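Nasrin Kordestani
17th April

Finally started sorting the blue parts for the Womwood kit. They came mixed together in one bag and the parts list is in a different order from the instructions, so I'm laying them out before I build anything.

White sheet on the black table, long side running away from me. Blue pegs are small and I lose them on anything darker.

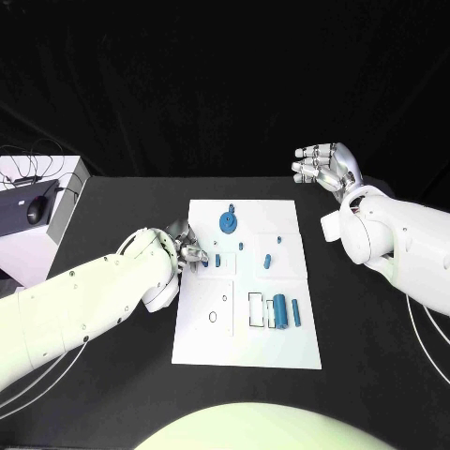 Farhad Jalali: I did mine straight out of the bag and spent an evening looking for one peg. Use the sheet.

The sheet has faint lines dividing it up. I use the upper panels for pegs and keep the round piece with the peg on top at the far end. It goes on last and I don't want it rolling into the rest.

The Nernisetti kit I built in March had 164 parts and every bag was numbered. Much easier. This one is 276 and you work it out yourself — the drawings on page 2 help a little.

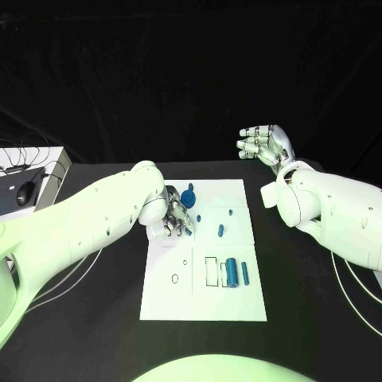 Do the short pegs and the long pegs fit the same holes? They go in, but the short ones sit too low to hold a plate, so keep them apart from the start.

I stand the pegs upright when I can. Lying down they all look the same length to me.

Also ordered spare pegs from Julano. The smallest pack was around 2000, so I'll have pegs for years. If anyone local is building one of these and comes up short, send me a message.

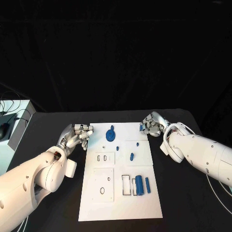

After the pegs I'll check the plates against the list, then read the instructions through once before fitting anything. Last time I skipped that and had to pull out a whole row.

Won't get to the gears until the weekend. The Cadwaladr box is still sealed and it can stay that way for now.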